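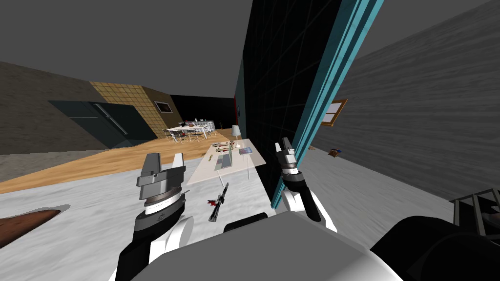

Opening. Thank Vilja for the intro. Do not mention the parking.

Clendden Freight, before: 62 trucks, one spreadsheet, and Joni Oksanen, who was the only person allowed to touch it. Pause for the dispatchers in the room.

What they asked us for: an ERP. What they wanted: Joni to take a vacation.

Go slowly on the customer list. 800 records when we started, 312 once the duplicates were merged. One bakery in Kemdale was in there under eleven spellings.

Billing went first, then driver schedules. I argued for the other order – I was wrong, say so quickly and move on.

Thursday cutover story if time allows. Skip the printer part.

Costs: keep it vague, their finance lead is in row two.

Questions. If someone asks about the Hillodov import, hand the mic to Vilja.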